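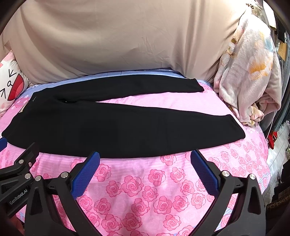 Pediatric Hematology Research Laboratory — Notebook, September

Entry by S. Gisler. Present: X. Li, T. Van Damme.

Purpose: to repeat the platelet storage comparison under the revised handling procedure approved by Dr. Oosthuizen.

1. Samples were received from the clinic at 8:40 a.m. and logged by T. Van Damme. Two tubes arrived without collection times and were set aside. The clinic has been notified.

2. Tubes were spun in the Pfister centrifuge and divided into 100-microliter portions. The lid latch is still stiff. A service request is open with Trarkell.

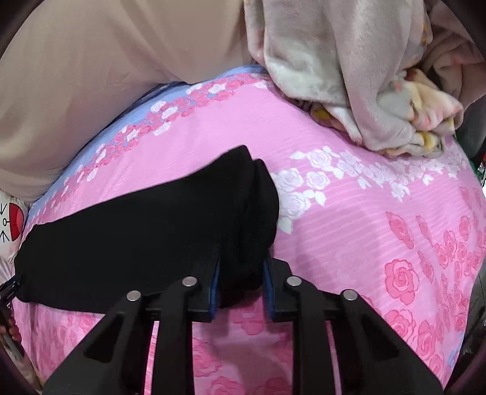 3. Counts were taken by X. Li on the second analyzer. Of the portions prepared, 78 were suitable for reading. The remainder showed clumping and were recorded as such — they are not to be averaged into the results.

4. Remaining plasma was labeled and moved to the lower freezer, rack 2. The Cludus inventory sheet has been updated.

Notes: The control values were lower than in the previous run. Dr. Wallner has asked that the same lot of buffer be used again before any change is made to the protocol. Gloves are low; order of 2,000 placed.

Pending: collection times from the clinic; X. Li to countersign this page.

This site uses cookies to improve your experience. Accept | Manage preferences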